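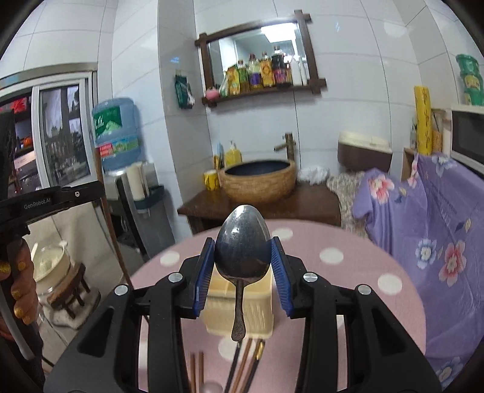 Outdoor Recreation 2: Planning an Overnight Trip
Notes for week four, picking and setting up a campsite

Hi all. These are my notes from the lecture, cleaned up a little, with the bits I forgot to say out loud added back in. Bring them along on 7th March, when Ludger Ackermann is taking the group for map work and I'll be tagging along at the back.

Where we left off

Last time we got as far as the loop at Clalthorpe and ran out of time on water. So, water first. The pump by the lower sites gets shut off in October and I've been caught out by it myself (long walk, empty bottles, very grumpy friends). Always check with the park office before you go, even if you were there a month ago. A creek on the map is a maybe. In a dry year the small ones up at Fadedside are just a line of stones.

Picking your spot

Get there with daylight to spare. I like two hours, and I know some of you think that's fussy, but walk the site before you drop your pack and you'll see why I want it. Look up first. Dead limbs over a tent are the thing I worry about most, way more than bears. Then look down: flattened grass and a dish shape in the ground mean rain is going to collect there, however nice and soft it looks.

The rule we'll use in this class is 70 big steps from camp to any stream or lake. Your steps and mine aren't the same length, so check the posted rules as well, and if they ask for more, go with theirs. Kitchen goes downwind of the tents. Food storage goes further off again, 100 steps if the ground allows it, and please agree on the spot before dark!

Valley floors are colder than you'd think. Cold air slides downhill at night and sits there, so a bench partway up the slope is often a much nicer place to sleep than the pretty meadow at the bottom. On the Simanjuntak trip last year we had one group in the meadow and one group up on the bench, and guess who was up at dawn stamping their feet.

Tents and ground

Stake the corners, then the door side, then everything else. Tuck your ground sheet in so none of it sticks out past the tent floor (otherwise it catches rain and runs it right under you). Leave the rain fly a bit loose if the night's going to be cool and damp, and tighten it again before bed, as the fabric can sag.

Don't dig a trench. I know your grandpa did. Pick better ground.

Reserving sites

Sunita Solanki asked about this after class and it was a good question. Group sites and single sites are booked separately, and holding three singles in a row is not the same as having a group site. For the final trip we have site 37 at Imimura, and it's already paid for, so you don't need to book anything.

For next time

Read the chapter on weather, starting on page 362. Draw me a quick sketch of a campsite you've stayed at, with the tents, kitchen, food storage and water marked, plus an arrow for the wind. Stick figures are fine. If you've never camped, use the picnic field behind the gym and pretend.

Boots for the map session, please, and a pencil.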